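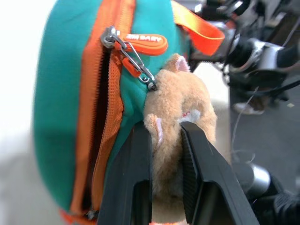
Home remedies for chapped lips and cracked corners of the mouth?

Posted by fladdale_mom, 9 Aug 2022
353 views

My daughter is seven and licks her lips all day long. She has a red ring around her mouth and the corners have started to split. Orange juice makes her cry. I have tried two kinds of lip balm from the drugstore and she says both of them sting. One was mint and the other was cherry. She licks the cherry one off before she is out of the bathroom.

I would like to make something at home with no flavor and as few ingredients as possible. I have petroleum jelly, coconut oil and a little beeswax left over from a candle kit. Is candle beeswax OK to use on skin? And how long should I wait before I take her to the doctor? School starts again in two weeks and I would like this cleared up before then.

Ilango Shetty
Member, 1,594 posts

Skip the candle wax. Kits often have dye or scent mixed in and you can't tell how much. If you want beeswax, buy the plain pellets sold for cosmetics.

Plain petroleum jelly is enough for most kids with this. Put it on thick, past the edge of the lips so it covers the whole red ring. Do it after breakfast, after lunch, after supper and at bedtime. Pat her mouth dry with a soft cloth first. The bedtime coat matters most, so put on more than you think you need.

If you still want to make a balm, melt one tablespoon of cosmetic beeswax pellets with three tablespoons of coconut oil in a jar set in a pan of hot water. It takes some 15 minutes on low. Stir, pour it into small clean tins and let it set with the lids off. Try a dab on the inside of her arm and wait a day before it goes on her face. No peppermint oil, no lemon, no cinnamon.

The corners are a different matter. Splits there can be yeast or bacteria and a balm won't cure that. If they haven't improved after a week, or you see yellow crust, or it spreads, have the doctor look. Don't put hydrocortisone on her face unless the doctor tells you to.

Also look at her toothpaste. My son had the same ring every winter from October on, and it got better when we changed from a strong mint to a mild one.

skumbridge_jo
Member

honey!! works on everything. my grandma used it. put it on at night

Demissie
Member, 2,000 posts

Honey tastes good, so a lip licker will lick it. I wouldn't bother with it in this case.

I agree with Ilango about the jelly. We gave ours a water bottle with a straw and told her to take a sip when she wanted to lick. It took most of a month. Send a small tub of the jelly to school and let the teacher know, as some schools want a note even for that.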